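Voice Rest
Posted Feb 23, 2018 in Short Fiction
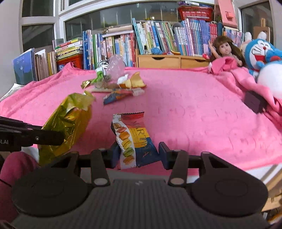
A macaron snack packet on a pink tablecloth.

The doctor in Steststead told Nighat Farooqui that she had a small bump on her left vocal cord and that she must not speak, sing, whisper or hum until March. Nighat wrote on the back of his parking form, Can I tell people? He said he'd prefer she didn't tell them out loud.

I had been her publicist for three years at that point, and in all that time the press had called me twice. One of those was a wrong number. She'd had a hit at nineteen, a breakfast show after that, and then a long stretch of opening things. She was 44 and hosted Drumix, an afternoon program in which members of the public hit drums at each other until one of them won a vacation. We had made 96 episodes. I had seen every one of them and could not have told you the rules.

"We'll put out a statement," I said in the car. "Something brave."

She wrote, It's a bump.

"A brave bump."

She wrote the tweet herself in the end, since she was the only one of us who knew the password. It said: Hi everyone. Doctor says I can't talk for a bit. I'm fine. Thanks to the nice people at the clinic. She put a drum at the end of it, out of loyalty to the network.

By supper it had been picked up by Tang, a website that covered people like Nighat on days when better people were asleep. The headline said DRUMIX STAR SILENCED. Underneath, a source close to the host said that friends were "rallying." I was the source, but I had said "rattled," and I'd been talking about the car.

After that it got away from us. A radio station played the hit. Then it played it again, with the lights down, according to the announcer, though how that helped anybody at home I can't say. A man who had danced behind her in the video told a reporter that she had always been a fighter. He had last seen her at a bus stop. Her old label put the album back on sale with a black border around it, and when I called to say that she was alive and eating soup they said the border was gray, if you looked at it in daylight.

Flowers came. A bakery in Stutstead sent a cake with GET WELL NIGHT on it, having run out of room. Her mother, who got her news from the hairdresser, drove four hours and arrived in the good coat.

"Say something," her mother said at the door.

Nighat pointed at her throat.

"Forty-four years I couldn't get a word in," her mother said, and sat down, and got all of them in by midnight.

I should admit that I enjoyed that week. My phone rang and it was for me. I said "at this time" and "as you can imagine." I told one paper that she was communicating with her eyes, which was true, but mostly what she was communicating was that I should go home.

The network called on the fourth day. They had been planning, they said, to rest Drumix at the end of the season - this was the first I'd heard of it - but in view of the public feeling they now wanted a special. Nighat would walk out in white. The drummers would play softly, which none of them had ever done. Then she would speak her first words in weeks, live, and there would be a break for commercials just before she did.

I took the idea to her kitchen. Her mother was there, cleaning an oven that had been clean since Tuesday's cake. I explained about the white dress. I explained about the money. Nighat listened with her chin on her hand, and it struck me that she'd become very good at listening, or that I had never before left her a gap to do it in.

She pulled the pad over. What would I say?

"They've got writers on it," I said. "Right now it's 'I never stopped hearing the drums.'"

She laughed, which she wasn't supposed to do either, and her mother hit her on the arm with a dish towel.

Then she wrote for a while. She tore off the page, folded it and gave it to me to read to the network, and I read it to them from the driveway with one finger in my ear. It said that she was very touched. It said she would do the special if she could do it sitting down, in her own clothes, and if at the end somebody would please explain to her how you won.

There was a silence on the line. I could hear several people breathing, and then a hand going over the receiver, and behind the hand a man's voice asking whether anyone in the room knew.

They said they'd call me back. I went inside and had some of the cake.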